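The Long Table of Dundiven

When the wool office in Dundiven closed, the town kept two things from it: the clock and the habit of eating lunch together. I came there in May, on a slow bus, to write about the clock. I stayed for the lunch.

The town has 3,057 inhabitants, and on a Saturday it feels as if most of them are trying to get through the same door. Lunch begins at one. There is soup, bread and something with potatoes, and you sit where there is a free chair. It is not permitted to keep a place for a friend. I learned this when I put my coat on the chair beside me and a lady gave it back to me, very politely.

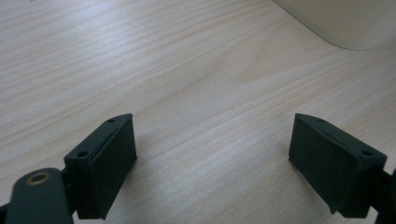 Severino Herrero has cooked here for many years. Before, he worked in the kitchen of the Covuner, a hotel on the coast with 125 rooms, where he never saw the people who ate his food. "A plate went out and a plate came back," he told me. "If it came back clean, I supposed that they were happy."

Now he hears everything. The soup is too thin, the soup is too thick, his mother would not have used so much pepper. He makes 300 bowls in a good week and he listens to the complaints with real pleasure.

In my own country we also ate together, at harvest, but it was family, and with family you can be silent. With strangers you must begin somewhere. In Dundiven they begin with the bread. Is it from Dewulf, the old bakery by the bridge, or from the new one up the hill? People have strong opinions about this, and after ten minutes they are speaking about their knees, their sons, the price of a roof.

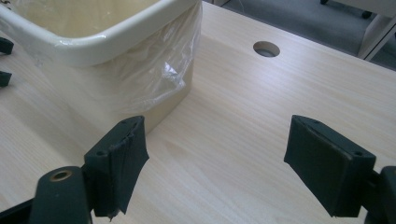
Pale wood grain on a desk top.

I asked Severino if the lunch could work in a bigger place. He did not think so – or only if the bigger place behaved like a small one for two hours. A man from the city had visited him with a plan for 265 seats and a booking system. Severino gave him soup and showed him the sink.

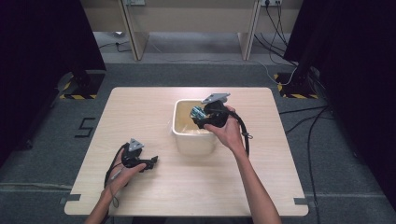 After the meal each person washes one thing that is not his own. I washed a ladle. The lady who had returned my coat washed my bowl, and asked me at last where I came from. We spoke until the bus was announced, and I had to run for it with a piece of bread in my pocket. It was from Dewulf.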